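Werkix releases version 7 of Poline, its music library and streaming player

JARNECK, March. Werkix has released version 7 of Poline, a player that handles streamed music and locally stored files in a single library. The new version adds lossless streaming, a rewritten offline mode and revised handling of duplicate tracks.

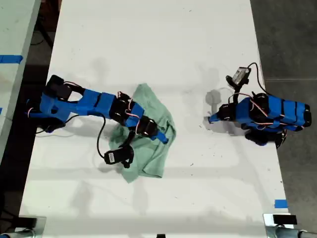
Two blue robot arms mounted on a white table.

Poline 7 connects to a subscriber's existing streaming account and indexes it together with any audio files held on the computer or on a network drive. Search results, playlists and play queues draw on both sources. Where the same recording is present in both, the player selects the version with the higher bit depth and sample rate, unless the user has set a fixed preference for local files.

Duplicate detection in earlier versions relied on title, artist and track length. Live recordings and remastered editions were often merged with the original release as a result. Version 7 compares an acoustic fingerprint of each track first and consults the written tags only when two fingerprints match. The method was tested on a reference library of 2871 albums, chosen for the number of reissues and compilations it contains.

"Merged albums were the subject of most of the support requests we received on version 6," said Hannelore Sauerland, head of product at Werkix. "Users with large classical collections were affected most. The new matching runs once, in the background, and the results can be edited by hand."

Offline mode now stores tracks in blocks. A download that is interrupted resumes from the last complete block, where previously the whole track was fetched again. The storage limit can be set separately for each device, and the player removes the least recently played tracks when the limit is reached. Tracks marked as "keep" are exempt. Up to 100 playlists can be held offline on each device.

Gapless playback has been extended to streamed albums. The player opens the next track around 2 seconds before the current one ends and decodes it into a separate buffer. Crossfade and gapless playback remain separate settings and cannot be used together.

The interface has been translated into Vietnamese by the localisation firm Triệu, which also revised the sorting rules for names containing diacritics. These rules apply in all interface languages.

"Sorting was a larger job than the translation," said Gerd Hagedorn, lead developer. "The index format had to change, so libraries created in version 6 are converted the first time the program is opened. The old index is kept as a backup until the user deletes it."

Availability

Poline 7 is available now for desktop computers and can be downloaded from the Werkix website. Holders of a version 6 licence can upgrade without charge. A streaming subscription is not included. The mobile edition will follow after the desktop conversion tool has been carried over.

About Werkix

Werkix develops audio playback and library software for home users. The company is based in Jarneck.

Press enquiries: Werkix press office, Jarneck

We use cookies to remember your settings and to measure visits to this site. Accept all | Manage preferences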